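Drolldale Astronomy Society
Minutes, regular meeting, Jul 27, 2023

Start 7:10, late, key trouble again. Quorum ok. Last minutes approved, one fix (it was the eyepiece case that went missing, not the eyepiece).

Observing nights. Cloudy both times in July. Members' night moved to the school field, gate code to go out by email. Red flashlights only, people were using phones again. Parking on the north side so headlights don't sweep the scopes.

Telescope loan. The 80 mm refractor is back, finder bracket loose. 2 members on the wait list. Deposit stays at $100, motion to raise it failed. Loan form needs a line for the tripod, which keeps comming back without its tray.

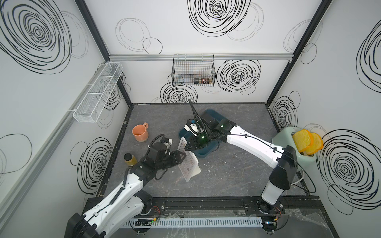
Mirror recoating. Quote in from Brollico for the big reflector, $2100 with shipping both ways. Long talk. Some want to wait and wash it first, others say washing won't help with the edge that bad. Labels for the display table came up in the middle of this: agreed to get upright white stands, the kind that hold a little card with print and pictures, so visitors can read them without picking anything up. Back to the mirror. Vote: wash first, look again in the fall, ask Brollico if the quote holds till then.

Light pollution. Letter to the town about the new lights at the Cloder lot. Draft read out, too long, cut the second page. Ask for shields and a shutoff time. Readings from the sky meter to be attached, somebody has to find the June ones. Motion to send once shortened, carried. 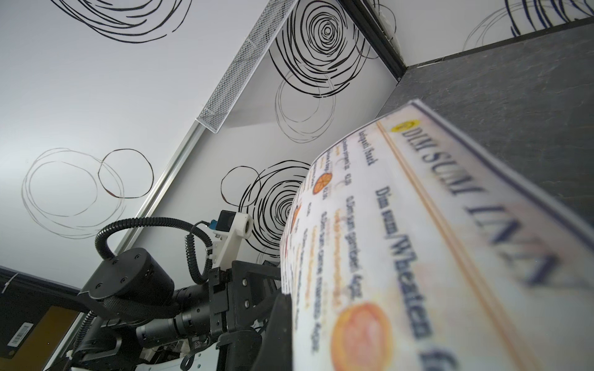
Also on lights, the ball field. Left on past the last game most nights. Call the rec office before writing anything. Report next meeting.

Web site. Calender page still shows spring dates. Old photo gallery won't load on phones. Darko hosting bill is due, pay it, same plan.

December meteor night. Geminids. Indoor space in case of snow, so book the hall now. Hot drinks yes, chili no (power strip tripped last time). Short talk for kids before going out, speaker needed. Flyer to the library by end of Novmber.

New business. Question on buying a solar filter for the club scope. Get prices, full aperture only. Tabled.

Adjourned 8:50. Chairs stacked. Went outside after, Vega through thin cloud.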